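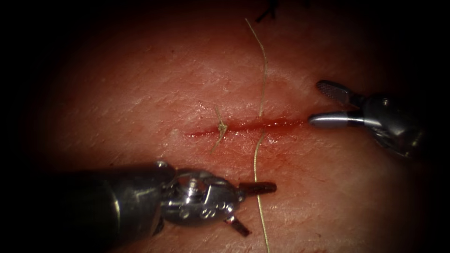

4. Setting up a landing point

4.1 Before you start

A landing point is the spot where a Nistska delivery drone lowers a parcel at your address. Each account can hold up to 2 landing points, and one of them must be set as the default. You will need:

the Tratodia app, signed in with the account holder's details
the printed landing mat supplied in the welcome pack
a tape measure

Addresses in shared buildings need written consent from the building manager. See section 7.

4.2 Choosing the spot

The ground must be level and firm. Short grass, paving and packed gravel are all suitable. Keep the mat at least 2 metres from walls, fences, parked vehicles and washing lines. There must be nothing overhead: branches, cables, awnings and balcony edges all count as obstructions, however high they are.

Note: Trees in leaf take up more room than bare ones. If you set up the point in winter, repeat the sky check (4.4) in June.

CAUTION: Do not place the mat on a flat roof, a pond cover, a trampoline or decking with loose boards.

4.3 Laying the mat

1. Unfold the mat with the printed code facing up.
2. Turn it so that the arrow points towards the most open side of the plot.
3. Push one peg through each corner eyelet. On paving, use the corner weights instead.
4. Pull out any creases. A fold across the code will stop it being read.
5. Wipe the code with a damp cloth. Do not use solvent or a pressure washer.

4.4 Registering the point

1. Stand beside the mat with your phone and open Tratodia.
2. Select Account, then Landing points, then Add.
3. Scan the code on the mat. If it will not scan, type in the number printed under it.
4. Wait for the position to settle. The ring on the map changes from amber to green.
5. Select Sky check. Hold the phone flat at waist height and turn slowly through a full circle.
6. Enter a short name for the point, such as Back lawn.
7. Select Save.

The point is shown as Pending until the first test drop has been made. Test drops carry an empty box and are free of charge.

Note: If error 41 appears at step 5, the sky check has found an obstruction. Move the mat and start again from step 1. Error 11 means that the phone has lost its position signal – wait a minute and retry.

4.5 During a delivery

Keep people and animals off the mat from the moment the Approaching message is shown until the Clear message follows. The drone does not land. It hovers, lowers the parcel on a line and releases it.

WARNING: Never pull, hold or cut the line. If the parcel does not release, move away and select Stop in the app.

4.6 Moving or removing a point

Lifting the mat does not cancel the point. Delete it in the app first, then take up the mat. Replacement mats are ordered from Inadex, part number 1849.

Section revised Jan 20, 2026. Text: Naima Hegazy. Technical check: Sang Lò.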